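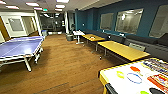

Betancur Lending Records is a table of equipment loans made to members of community recreation rooms. It is maintained by the Uteo Centre for Local Leisure and released for use in teaching, local planning and non-commercial research. This file describes version 2 of the records and replaces the note supplied with the first version.

## Contents

| File | Description |
|---|---|
| `loans.csv` | One row per loan, 1,000 rows in total |
| `items.csv` | One row per lendable item, 259 rows |
| `rooms.csv` | One row per participating room, 70 rows |
| `codes.txt` | Category and condition codes |

All files are encoded as UTF-8 and use a comma as the separator. Fields containing a comma are enclosed in double quotation marks. Empty fields mean that the value was not recorded; they should not be read as zero.

## Source of the records

Participating rooms keep a paper loans book at the desk. Staff at the Centre copied the entries into Divix, the Centre's cataloguing system, from which the present files were exported. The loans were selected at random from the full set of entries so that larger rooms would not be left out or split across releases. Rooms with very few loans may therefore appear in `rooms.csv` without a matching row in `loans.csv`.

Bats, balls, cues, board games, card sets and scorebooks are included. Fixed furniture is outside the scope of the records, as are items lent between one room and another.

## Fields in `loans.csv`

- `loan_id`: a unique number with no meaning outside this file.
- `item_id`: matches the field of the same name in `items.csv`.
- `room_id`: matches the field of the same name in `rooms.csv`.
- `month_out`: the month of the loan, in words.
- `period_out`: morning, afternoon or evening.
- `days_kept`: whole days between issue and return. A loan returned on the day of issue is recorded as 0.
- `condition_back`: a single letter, explained in `codes.txt`.
- `late`: `y` or `n`, judged against the loan period in force at the room concerned.

Loan periods differ between rooms and are given in the `period_days` field of `rooms.csv`. Users who wish to compare lateness across rooms should work from `days_kept` instead of `late`.

## Changes in this version

1. The codes for card games and board games, previously shared, are now separate.
2. Duplicate entries arising from carried-forward pages have been removed.
3. The Plumard rooms, which were formerly listed as a single site, now have individual entries.
4. The `month_out` field is written in full (`January`, not `Jan`).

## Known limitations

Condition on return was judged by whoever was at the desk, and the standard applied is not uniform. The code `C` (worn) was used freely in some books and hardly at all in others.

Several rooms close on Friday and accept returns through a box, which are entered on the next working day. For these rooms `days_kept` may be overstated. The field `box_return` in `rooms.csv` marks the rooms affected.

Scorebooks were often issued with a game and not written down separately. Totals for that category are too low.

## Personal information

Names, membership numbers and addresses were not copied from the loans books. Free-text remarks were read in full and then left out of the release. Users must not attempt to identify any member by combining these files with other sources.

## Terms of use

The files may be copied and adapted for non-commercial purposes, provided that the Centre is acknowledged and any alterations are stated. Suggested wording:

> Betancur Lending Records, version 2. Uteo Centre for Local Leisure.

## Corrections

Errors should be reported in writing to Digby Treloar, Records Officer, quoting the `loan_id` or `item_id` concerned. Accepted corrections are held over to the next version, and the present files will not be altered in the meantime.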